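# Folding and Sorting Microfiber Cloths by Color

Applies to: flat-weave and terry microfiber cloths, square, any maker. Last revised 6th May.

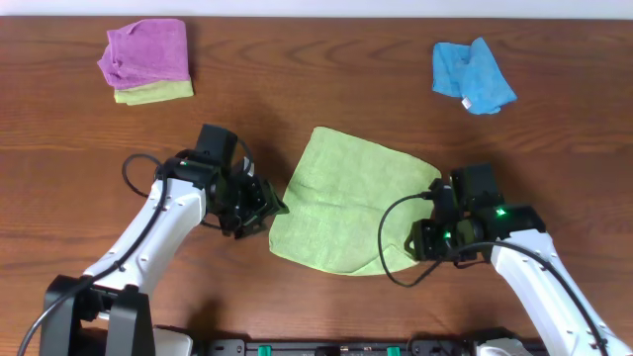

Microfiber cloths hold their shape poorly when stored loose, and a bin of mixed, balled-up cloths makes it hard to pull the right one for a given job. The procedure on this page produces flat stacks sorted by color, with one fold size for every cloth. It needs a clear, dry table and no tools. Work on one cloth at a time in the middle of the surface, as with the light-green one, and keep the finished stack and the unfolded cloths well apart. A layout with folded cloths at the upper left and the crumpled light-blue cloth at the upper right leaves enough bare wood in the center to spread a full cloth. Left-handed folders may prefer the mirror image. Either works provided it does not change partway through a batch.

## Before you start

The cloths must be washed and fully dry. A damp cloth folds more easily than a dry one and looks better in the stack, but it will smell by the end of the week and the whole stack has to be washed again. If in doubt, press the thickest part of the hem between two fingers for a few seconds. The hem dries last.

Check the table for crumbs, grit and splinters. Microfiber picks up nearly anything it is dragged across, and grit caught in the pile will scratch glass and painted surfaces later. Wipe the table with a cotton cloth. A finished wood top is suitable. On unfinished wood, put down a cotton sheet first.

Remove the following from the batch:

- cloths with a melted or stiff patch
- cloths with a hem that has come away for more than the length of a finger
- cloths that still feel greasy after washing
- anything that is not microfiber

Greasy cloths go back for a second wash with no fabric softener. Cloths with stiff patches are moved to the rag bin and marked with a corner cut off, so that they do not find their way back.

## Color assignments

The colors below are the ones used at the Nodel workshop. They carry no meaning outside it. If your site already has a color list, use that list and skip to the next section.

| Color | Use |
|---|---|
| Light blue | Glass and mirrors |
| Light green | Counters and tables |
| Yellow-green | Dusting, dry use only |
| Pink-purple | Sinks and fixtures |

Light green and yellow-green are easily confused under warm lamps. Sort these two in daylight, or keep one known cloth of each color next to the batch and compare against it. Washing narrows the difference further. On the Elto cloths the yellow-green fades first, and an old one can pass for a light green that was bought recently. When a cloth cannot be placed with confidence, treat it as light green. Dry-use cloths should not have been near a cleaning product, and a wrong guess in the other direction puts residue on shelves and screens.

## Spreading the cloth

1. Take one cloth from the unfolded group and hold it by two neighboring corners.
2. Shake it once, downward. Repeated shaking sheds lint over the rest of the batch.
3. Lay it on the table with the far edge going down first, then lower the near edge toward you.
4. Place both palms in the center and slide them outward to the left and right edges.
5. Repeat from the center to the far edge and the near edge.
6. Pull each corner lightly until the edges run as straight as they will go.

Used cloths are seldom square. After enough hot washes one edge draws in, and the cloth ends up slightly wider at one side than the other. Do not stretch it to correct this. The stretch comes out again within the hour and takes the fold with it. Set the straightest edge nearest to you and fold from that edge.

A small bunch of fabric near a corner is usually caused by a tight hem thread. Smooth it toward the middle of the cloth. If you smooth it toward the edge it stays in the corner and makes a lump in the finished stack.

## Care labels

If the cloth has a care label, turn the cloth so that the label lies on the upper face, near the edge closest to you. The first fold then encloses it. A label left on the outside catches on the cloth above when the stack is pulled from.

Labels may be cut off if the cloths are used on glass or on polished metal. Cut close to the hem and parallel to it. Do not tear them. Tearing pulls the hem thread and produces the bunched corner mentioned in the previous section. Keep one label per purchase lot in the supply folder for the wash temperature.

## Folding

The standard fold is in thirds, then in half. It gives a rectangle with one clean long edge.

1. Bring the near edge up to a line two-thirds of the way across the cloth. Smooth from the center out.
2. Bring the far edge down over it until it meets the near fold. You now have a long strip, three layers thick.
3. Press along the strip once with the side of your hand.
4. Fold the strip in half, left end over right end. Line up the long edges first and let the short ends fall where they will.
5. Press the new fold.

On a cloth that has gone out of square, the two short ends will not meet. Leave the shorter one on top so that the mismatch can be seen and trimmed up by hand. If it is tucked underneath, the stack leans.

Thick terry cloths tend to curl at the open end after the last fold. This is normal and goes away under the weight of the cloths above. If a curled cloth has to be the top one, turn it over so that the open end faces down.

### Alternative: quarter fold

For thin glass cloths the quarter fold is acceptable. Fold in half toward you, then in half from left to right. It is quicker, and the folded cloth gives a comfortable pad for wiping. It takes up more shelf area and is not suited to the Medve drawer inserts.

## Stacking

Build one stack per color where there is room for it. Place each cloth with the final fold facing you. A single cloth can then be gripped by the fold and pulled out without disturbing the ones above and below.

Where two colors have to share a stack, put the larger cloths on the bottom and let a narrow band show along the front or side. With the band visible, you can see that a second color is there without lifting anything. Two colors per stack is the limit. With three, the middle color does not get used.

Do not press down on a finished stack to make it fit. Compressed pile takes up less water the first time it is used. Remove a cloth or use a taller shelf.

## Storage

Keep the stacks in a closed drawer or a lidded box. On an open shelf the top cloth collects dust and has to be discarded to the wash unused. Line wire shelving with card, or the wires will leave ridges in the bottom cloth.

Cotton towels must be kept somewhere else. Cotton lint moves into microfiber by contact alone and does not wash out well.

Rotate at each restock. Newly folded cloths go at the bottom and the existing ones go on top. Without rotation the lower half of the stack stays new while the upper half wears out. The supply list at Peltum was changed in January to include a rotation line for each drawer, and copies of the older list should be thrown away.

## Common faults

**The stack leans to one side.** The hems are all on the same side. Turn every other cloth around end for end. This loses the fold-toward-you arrangement for half the cloths, so use it only on tall stacks.

**Folded cloths cling to each other.** Static from the dryer. Leave the batch spread out for an hour before folding, or dry on low heat. Do not use dryer sheets, which coat the fibers.

**The fold opens up by itself.** The cloth was folded warm, or the pile is very thick. Let it cool, then press each fold a second time.

**Rumpled edges on the folded rectangle.** Step 6 of the spreading section was skipped. Unfold back to the flat cloth and start over. Tugging at the edges of a folded cloth only moves the wrinkle inward.

**Lint on the table after folding.** Some is expected from new cloths in the first 5 washes. If older cloths still shed, check whether they have been washed together with cotton.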